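Dish rack

A dish rack is a frame for holding plates, bowls, cups and cutlery while they drain or are stored. Found in most kitchens. The word covers the open rack that stands next to the sink, the racks that hang on a wall or inside a cupboard, and the baskets that slide in and out of a dishwasher. Also called a drainer, plate rack or draining rack. "Draining board" is strictly the sloped surface next to the sink, though the two get mixed up.

History

Wall racks for plates were common in farmhouse kitchens long before piped water. Mostly softwood, pegged together, fixed above a stone sink so that drips went back into it. Few survive – wet wood rots. Bent wire took over once it was cheap enough, first bare, then tinned, later dipped in plastic.

The Wainwright pattern is the one most often seen in older British houses: two rows of upright bars, a flat base, a cutlery pot hooked on one end. Sold in three sizes, the largest with 79 bars. Vurnico brought out a folding version that packed flat in a drawer. The hinges rusted and it was dropped after 5 years. 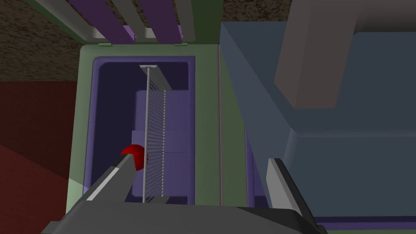 Materials

Coated wire is cheapest. The coating splits at the tips first, then rust gets in underneath and leaves brown marks on white china. Stainless steel lasts longer, costs more, and still spots in hard water areas. Wood is kinder to thin glasses but needs oiling and should be alowed to dry out between uses. Moulded plastic doesn't rust, goes cloudy, can warp near a hob.

Spacing

Gap between bars matters more than overall size. Too narrow and bowls ride up, too wide and side plates fall over. Ludoto racks use movable bars for this reason. Deep bowls are a problem in nearly every design – they nest, trap water and stay wet at the rim. Angling them helps.

Wall and cupboard racks

Common in small flats. A cupboard with no base is fixed over the sink and the rack takes the place of the lower shelf. Weight is the main worry, a full set of stoneware being heavier than it looks, so fixings should go into brick or a stud and not just plasterboard.

Collecting

Small but steady interest. The Merkeneo kitchen collection lists 1,311 items, among them 5 wooden plate racks, one with its orignal pegs. Enamel drip trays often turn up seperately from their racks, and matching the two is difficult as few were marked.

See also

Draining board
Tea towel
Cutlery tray
Kitchen sink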